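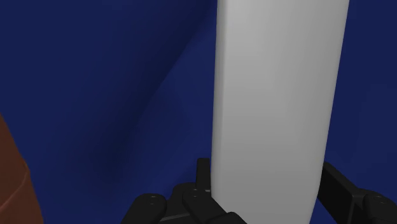
Washing and Reusing Shop Towels at Home

A bundle of cotton shop towels will last for years if it is washed the right way. Most people ruin them in the first month by mixing them with other laundry, using too much detergent, or drying them while there is still oil in the cloth. The tips on this page come from the Flalum care sheet and from our own wash room in Prudton.

Sort before you wash

Keep three bins or buckets: one for dust and water, one for grease and oil, and one for paint, stain and finish. Don't combine them later to make up a full load. Grease moves from one towel to another in warm water, and a towel that had only been used on windows will streak the glass from then on.

Check each towel for metal chips and shavings. Shake it hard outdoors, then run a magnet over both sides. Chips left in the weave scratch the washer drum and will scratch whatever you wipe next.

Towels you should not wash

Anything soaked with gasoline, lacquer thinner or another flammable solvent stays out of the washer and dryer. The same goes for rags used with linseed oil or oil-based stain, which can heat up and catch fire by themselves when they are bunched together. Spread them flat outdoors, one layer deep and away from buildings, until they are dry and stiff. Then put them in a metal can filled with water, close the lid, and ask your local waste office where to take it. Keep vegetable oil towels out of the dryer too, even after washing.

Pre-soak for greasy loads

1. Fill a five-gallon bucket two-thirds full with hot tap water.
2. Add a quarter cup of washing soda and a squirt of plain dish soap. We use Flotine powder in place of the soda when we have it, in the amount printed on the tub.
3. Push the towels under and leave them for 20 minutes. Wear gloves, as washing soda is hard on skin.
4. Wring them out over the bucket. If the water is dark brown, do a second soak in fresh water.

Don't pour oily soak water on the ground or into a storm drain. If there is a visible layer of oil on top, skim it with an old towel and put that towel in the metal can.
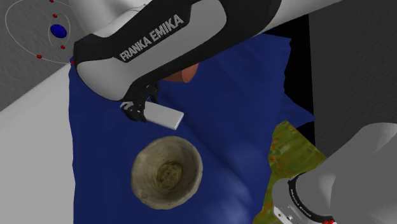 The wash itself should be hot, on the longest cycle, with the drum no more than two-thirds full. Use half the detergent you would use for clothes. Skip fabric softener and dryer sheets completely. Both leave a coating on the cotton, and a coated towel pushes water around without picking it up. A half cup of white vinegar in the rinse helps if your towels already feel slick. Never use vinegar in a load that has bleach in it.

Afterward, run the empty washer once on hot with a little detergent before you do any clothes.

Drying

Smell the towels first. If there is any odor of oil or fuel, hang them outside and wash them again. Towels that smell clean can go in on low heat. Take them out when the cycle ends and let them cool flat before you fold them. Clean the lint screen after each load. Shop towels shed a lot, especially when new.

Line drying works for every type of towel and is what we do from April on. They come out stiffer but soften after a few wipes.

How many to keep

A home garage gets by with about 87 towels, which is one large bundle with a few gone to rags. Cut the worn ones into quarters for glue and caulk work, where they will be thrown out anyway.

Color helps with sorting. We keep red for grease, blue for glass and white for finish work. Jardine sells dyed bundles, but wash new red ones twice by themselves before they go near anything pale.

Store clean towels folded on an open shelf or in a bin with holes in it. A sealed plastic tote will turn them musty if they went in even a little damp.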